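Section 2: Planning Your Workcell Before You Order

A little planning goes a long way with the Kenunell two-arm kit, and this is a fun part of the job! Set aside an afternoon and work through the steps in order.

1. Pick the task first. Food packing and bagging call for different grippers than parts sorting.

2. Measure the desk. Leave 9 inches of clear surface past the mat on each side.

3. List the small stuff -- mat, containers, bags, desk lamp, trash bin. It adds up faster than the arms do!

NOTE: Parallel grippers come standard. Order 2 spare sets of finger pads with the kit.
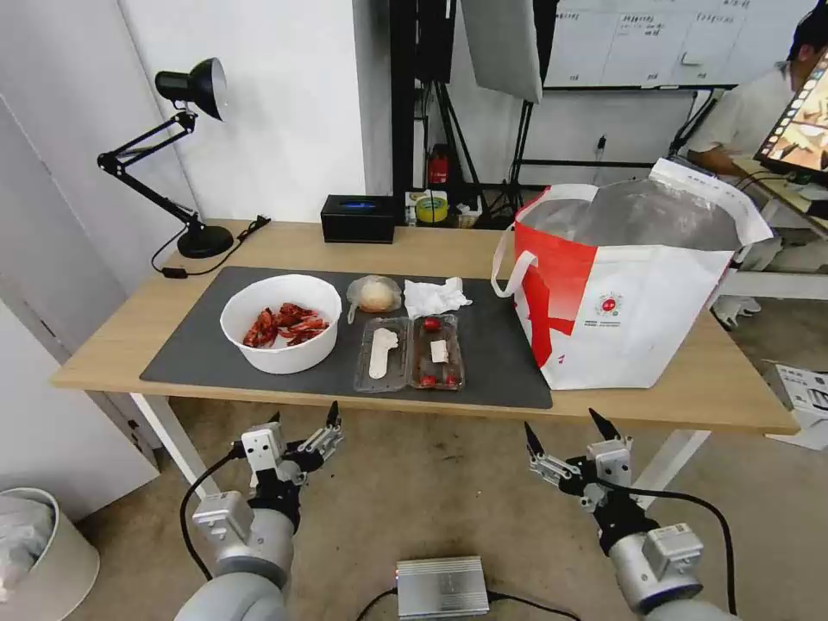

Stukau wrote to us that they had budgeted carefully for the arms and then spent three extra weeks waiting on cables, so they now put cables on the very first order.

4. Price the consumables for 29 working days. Fresh food is a wonderful test material, but it has to be replaced often.

5. Compare lead times from Aseck and Lengyel before you choose a mount.

CAUTION: Do not buy a lighter desk to save money. Check its load rating against the arm data sheet in Section 3.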